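Brison Jackets - README
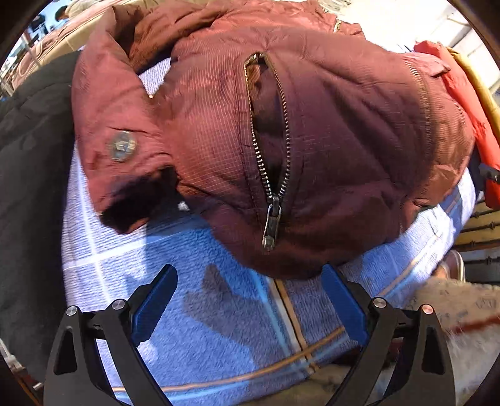 Last changed: 2026-01-25

Welcome to Brison, a collection of 2,338 short clips of jackets being zipped, snapped, folded and smoothed out on beds and blankets! Puffer jackets are my favorites - all those rounded folds, and on the maroon one a pocket zipper left partly open.

Contents: 105 garments, one folder each
Labels: zipper, snap, collar, pocket, lining
Known gap: very few hoods, more coming in June

Label fixes are very welcome - write to Mirjam Mayrhofer.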